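Clirkance 80 Short-Cut Pasta Dryer

I get more emails about this machine than about everything else we sell put together, so I've finally sat down and rewritten the page properly. The old one was mostly a table of numbers and a drawing that made it look like a filing cabinet.

The Clirkance 80 is a static dryer for small pasta makers, the kind of shop that has one extruder, a couple of people on shift and a back room that was never meant to be a drying room. It's built by Hudec, who also make the trolleys, and we've been selling and servicing it out of our Revgate workshop since the first version came out. It dries penne, fusilli, shells, small soup shapes, and with the hanging kit it'll do long cuts too (I'd still point you to a bigger cabinet if spaghetti is most of what you sell).

What you get

The cabinet takes 3 trolleys and 96 trays when it's full. A full load of short cut is 80 kilos of fresh product, and you can run it half full without changing anything except the program. Trays are food-grade plastic frames with a stainless mesh, and they stack with the older Hudec trays, so if you already own some, hang on to them!

The controller stores 10 programs. We load the first few for you before it ships, based on the shapes you tell us about on the order form, and you can overwrite any of them. I like this controller a lot. The buttons are big, you can work it with floury hands, and it shows temperature and humidity on the same screen so you aren't paging back and forth at five in the morning.

Fans reverse on a timer. You can set the interval yourself, but please leave it alone for your first few batches and see how the pasta comes out. Most of the cracking I get called about comes from somebody drying too hard at the start, and more air only makes that worse.

Installation

It comes through a standard double door on its own wheels. You'll need a three-phase supply, a floor drain or a condensate bucket, and a hand's width of clear space behind it for the intake. Water hookup is only for the humidifier option. We do the setup and run a first batch with you, and travel is included if you're within a day's drive of Revgate. Further out than that, ask me for a quote.

We had one running on our stand at the Skekov show in May and I was surprised how many people walked up and put a hand on the side panel. They're right to. It's what I'd do.
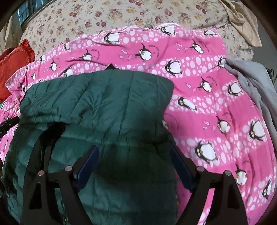 The side panels and door on this version have thicker insulation than the last one, and the room around the dryer stays a lot more comfortable to work in. The core is a solid foam board bonded to the steel skins, so there's no loose fill to slump over time. Think of a quilted puffer jacket like the dark green one, with all those stitched channels: the quilting is there to keep the padding where it belongs, and every line of stitching is a thinner spot. A flat foam panel hasn't got those thin lines, and the only places left to worry about are the corners and the door seal. The seal is a push-in gasket. You can change it yourself with no tools, and we keep them in stock.

Options and spares

Humidifier, hanging kit for long cuts, extra trolleys, spare trays in packs, and a printer for the controller if your inspector likes paper. Fan motors and sensors ship from Revgate the same day if you call before noon.

Lead time and price

Prices went up a little in June 2025 and the current list is in the download section. We build to order, so send me your shapes, your batch size and a photo of the doorway - yes, really, the doorway - and I'll get back to you with a quote and a delivery slot.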